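Cleaning a Slatted Wooden Table and Wicker Chairs

We use cookies to improve your visit. Accept | Manage settings

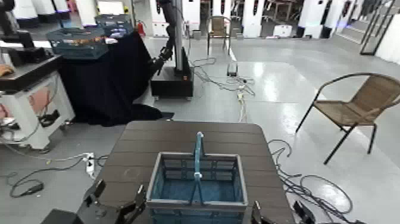

Slatted table with a handled basket on top; wicker chair at right.

Slatted tops collect grit in the gaps, and woven seats hold dust between the strands. Dry cleaning comes first for both. Water applied too early turns dust into paste.

You will need a soft brush, a vacuum with a brush nozzle, two cotton cloths, mild dish soap and a bucket. Keep the small items in a basket with a handle so they move with you.

Table

1. Clear the top. Brush along the slats, then through each gap from above.
2. Vacuum the underside and the joints.
3. Mix one teaspoon of soap into 4 cups of lukewarm water. Wring the cloth until it no longer drips.
4. Wipe with the grain. Follow at once with the dry cloth.
5. Leave for around 14 hours before oiling. Skip the oil on varnished or painted wood.

Chairs

1. Vacuum the weave on low suction, inside and out.
2. Brush diagonally in both directions.
3. Spot clean with the damp cloth. Do not soak natural fiber.
4. Wipe metal parts separately and dry them, including the feet.
5. Check for loose strands. Tuck the ends back in with a blunt needle; do not cut them.

Repeat monthly. Oil bare wood again in January if the room is heated.

Text: Ljubica Gashi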